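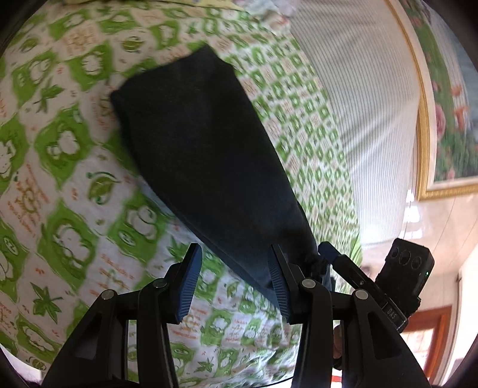

November 2021. A thread on the Himar backbone contract, which was signed last week and got very little coverage outside the trade press.

1/ The deal covers 600 kilometers of fiber between the port at Himar and the inland exchange at Balow. Kemach builds it and runs it. The government owns the ducts. Kemach owns the cable and everything plugged into it.

2/ That split matters more than the price. Whoever holds the equipment decides which software runs on it, who gets to service it, and what a local provider pays for a connection.

3/ The price is $61 million. Most of it is a loan from Kemach's home government, to be paid back out of transit fees. If traffic grows slowly, the ministry covers the gap. I have read that clause several times and I don't see a cap.

4/ There were 2 bidders. The other was McIntyre, which offered to build the line and hand the whole thing over after the last segment was tested. Its bid was higher and came with no financing. For a ministry with no cash, that decided it.

5/ Some people are describing this as a purely political award. I don't think the documents show that. The scoring sheet gave heavy weight to financing, and only one company brought any.

6/ Where politics does come in is the training annex. Kemach will take 38 engineers abroad for certification on its own systems. Those people will be the entire senior staff of the Balow exchange. Replacing the vendor later means retraining all of them.

7/ The mobile licenses along the route are the part I find hardest to defend. The map in Annex C cuts the corridor into small squares and gives every other one to Kemach's local partner, with the rest kept for the state operator. I have a green and white checkered bedsheet in front of me and the layout is the same, one square green, the next one white, all the way across. Any call made on a moving bus would be handed back and forth between two networks the whole trip.
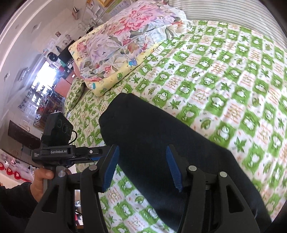 8/ The reason given for the map is competition. In practice neither operator can offer decent service alone, so both will need a roaming agreement. The white squares on the sheet at least share a border with the green ones and nothing else has to be negotiated. Here the agreement hasn't been drafted, and the annex doesn't say who drafts it.

9/ What I would want to see before the first segment goes live:

- a published connection fee for small providers
- a limit on what the ministry owes if traffic is low
- the roaming terms, with a date
- at least one non-Kemach router at Balow

10/ The last one sounds minor. It means the staff there would know how to run something else, and the next tender would have a real second option.

11/ Work on the port end is supposed to start in March. The environmental permit for the river crossing is still open, so I would treat that date with caution.

12/ I'm working from the contract summary and three of the five annexes. Annexes D and E are not public. If you have them, my messages are open.

13/ Correction to 3: the loan runs through the home government's export bank, so the ministry's counterparty is the bank. The clause on low traffic is the same.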